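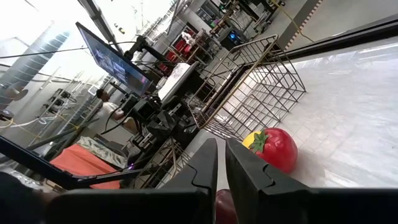 Neelam Tomar says the set to get is the one with both baskets, because one basket is for storing and two baskets is for playing, and after a winter of selling these I have to agree with her. She bought the large one alone, came back for the small one in February, and told me I should have talked her into it the first time. Fair enough! So now the pair gets top billing.

Jakab Wire Baskets and Play Market Produce
Item 116
Updated April 10, 2021

I started carrying the Jakab baskets for grown-up kitchens, and they were fine, they sold, people put onions in them. Then I dumped a load of pretend fruit and vegetables into one on the counter so it wouldn't look bare, and from then on every second person through the door wanted the fruit. So I found a produce range I liked (it comes from Poltska, and I'm very fond of their lemons) and put the two together.

You get a large rectangular basket, a smaller one to go with it, and a good mixed heap of produce. It's a lovely thing for a play kitchen or a market stall, or for sorting games at a table. I also know of at least one that has never been near a child and lives on a sideboard looking cheerful.

About the baskets

They're thin metal wire in an open grid, sides and bottom both, with a rim around the top. I like the grid for a very plain reason: kids can see what's in there. With a solid tub you get the whole lot tipped out on the floor every time somebody wants the lime. With these they look through the side, spot it and reach in over the top.

The large basket is the home base. The small one is what Shayne Lowther calls the shopping basket, and the name has stuck in our house too. It weighs 227 grams, so a little one can haul it around the room all afternoon, and it's big enough for a lemon and a pepper with some room left for whatever else dinner needs.

The large one is a two-handed lift once it's full. Not heavy, just wide! If you've got a very small shopkeeper I'd leave it parked on the table and let the small one do the traveling.

One thing to know before you order: the grid is open all the way down, so tiny extras (play coins, buttons, dried beans) may go right through. Pop a cloth in the bottom if that'll drive you nuts.

About the produce

The colors are what got me. Glossy bright red on the tomato, with a leafy green top. The red bell pepper has its lobes and a short green stem. There are dark apples and pale green ones, lemons with proper pointed ends, a lime, an orange with a slightly dimpled skin, and a strawberry that goes missing in every household I've sold to. Mine was in a rain boot.

I especially like that two lemons don't have to match. One can be a bit bigger and a bit more orange than the next, the way they are at the store, and that gives you something to talk about. Which one's riper? Which would you pick?

They shine up nicely under a lamp, too. Wipe them with a damp cloth and dry them off. Please don't run them through the dishwasher, I tried it with my own set and the strawberry came out looking tired. 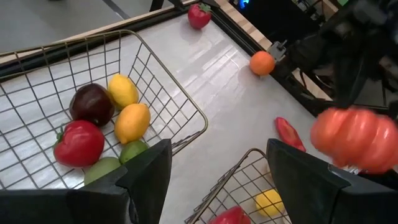 Games we play with it

Fill the order. One person calls out what they want and the other one moves it from the big basket to the small one. Start with a single thing and work up. Uwe Haberkorn's version has the customer change their mind halfway, and it gets very loud.

Color runs. Everything goes out loose on the table, then you gather only the reds, then only the yellows. The apples cause arguments, and I let them.

Pack-up. I know, it's tidying. But if you set the large basket in the middle and make it a race against the kettle, they'll do it, and I've kept a straight face about this for years.

Peppers versus everything. We've got bell peppers and long ones and a squat lumpy one, and sorting them out from the rest is harder than it sounds when half of them are the same color as something else. The garlic is a good decoy in this one. Kids who've never seen a whole bulb will pick it up and ask you what it is, so be ready for that.

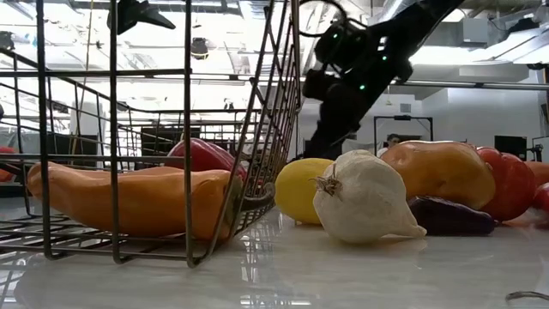
Garlic, a lemon and an orange sweet pepper on the tabletop, with two longer peppers in the basket.

Sizes, price and getting it to you

Pair of baskets with mixed produce: $116, same as the item number, so even I can remember it.
Small basket by itself: $26.
Large basket by itself: ask me, I only split a pair when I've got spares.
Extra produce: sold loose in the shop, whatever's in the bin that day. I can't promise colors by mail.

The mix changes a little from batch to batch. If you need something in particular (somebody always needs garlic), put it in the order note and I'll dig for it.

Shipping takes roughly 4 business days. Baskets travel nested with the produce wrapped inside the small one, so check in there before you email me that the fruit's missing. Pickup at the Wurnach shop is free and you can choose your own lemons.

Returns are fine if everything comes back clean and together. If a basket rim arrives bent, send me a note with your order number and I'll put another in the mail.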